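Ticket: Facilities / waste and recycling
Subject: paper bags from the packing room keep getting refused
Site: Traltedstead, second floor
Opened by: Siiri Miettinen
Status: open, waiting on Larkberg
Priority: normal (was low)

9:05 am
Pickup left the packing room bag behind again. Tag on it just says "mixed". No other note. Second time in May. Bag is mostly torn paper and tissue from unpacking, so I don't get what's mixed about it.

9:40 am
Called Larkberg, got the front desk. They say black bags go as general trash by default, paper needs the clear ones. Asked since when. She didn't know. Clear bags are not in our supply closet, only the black ones, box of 80, nearly full. Emailed Pacheco in purchasing.

10:15 am
Pacheco says clear bags were ordered under the Drarov account and should of come with the last delivery. They did not. Checked the closet, checked under the sink, checked the hallway shelf. No.

10:50 am
Went through what's going in. White paper scraps fine. Tissue, not sure, some haulers won't take it with office paper. Cardboard is supposed to be flattened and go in the cage downstairs, not in the bag at all.
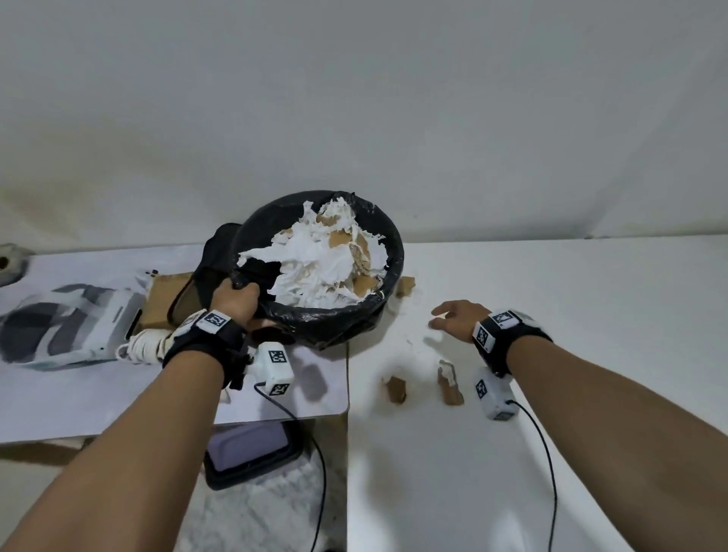

Attachment 1: bag by the white tables, packing room. Tan bits on the right side of the pile are cardboard.

11:20 am
Larkberg replied. Cardboard in with the paper is enough for the crew to tag it mixed, even small pieces. Tissue also a no, goes in general. So two problems, wrong color bag AND wrong stuff in it.

Asked if they'd take this one if we sort it. Yes if it's in a clear bag by 2 pm. We have no clear bags. See above.

11:35 am
Workaround for today: black bag goes out as general trash, tagged as such. Not great, it's mostly good paper. Didn't want to leave it another week.

1:10 pm
Things to change in the packing room:
Cardboard out first, flatten, leave by the door for the cage.
Tissue in general trash.
White paper only in the clear bag once we have them.
Don't fill to the top, tie it with around 5 inches to spare. Larkberg asked for that, crew can't get a grip otherwise.

Sign is printed, going up over the table this afternoon. Old one still says "all paper products" so taking that down, probly half the reason for this.

3:30 pm
Pacheco found the order. Clear bags were left off by Drarov, back ordered, no date. He is asking for a partial shipment. Keeping this open untill they're here and we get one clean pickup.

Next step: Pacheco, bags. Me, check the tag after next pickup.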